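Zadside Shared Workshop – Kitchen Arm Build
Minutes of the December progress meeting

Present: Chrysoula Antoniadis (chair), Cyril Hollis, Elżbieta Sowa (minutes), Savvas Zervas
Apologies: Rosário Carrilho

1. Minutes of the last meeting
Agreed with one correction. Under item 3, the cable length should read 606 mm.

2. Plate handling
SZ reported on the work at the sink. The task remains limited to a single plate and the drying rack in the right-hand basin. The grip is taken at the edge and upper rim, with the plate close to upright. SZ wants the approach angle fixed before any change is made to finger force. CH disagreed and asked for both to be logged together. Left with SZ to decide.

ES asked if the tap limits the path of the hand. SZ said the base of the tap is the nearest fixed object when the plate is over the rack, and the lever is on the far side. The keep-out zone in the planner is still a plain box and takes no account of the spout. To be redrawn.
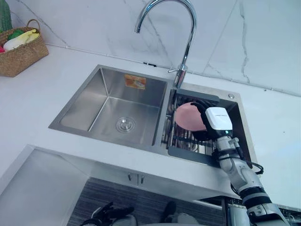

Fig. 1. Right arm holding the pink plate over the rack, tap base behind the fingers.

3. Cable routing
The loop at the wrist was discussed. CH would like it clipped closer to the arm. CA noted that a tighter run on the bench rig at Costbridge pulled at the connector when the wrist was turned fully. CH to try two clips and leave slack at the last joint.

4. Shadow on the rack
The fingers throw a shadow across the wires and the rack detection loses confidence there. ES has labelled 1,000 stills and will retrain with the shadowed ones given more weight. A second lamp was suggested – held over until the retraining is done.

5. Parts
Replacement finger pads are on order from Drikard. Galanis quoted for the same pads in a softer grade, but the minimum order is too large. No action.

6. Actions
SZ: redraw keep-out zone with spout; confirm order of grip tests.
CH: fit wrist clips, report any strain at the connector.
ES: retrain rack detection.
RC: send the revised joint limits to all.

7. Any other business
CA asked that the stop button be tested at the start of each session and the test written in the log. Agreed.

Meeting closed at 4.15 pm.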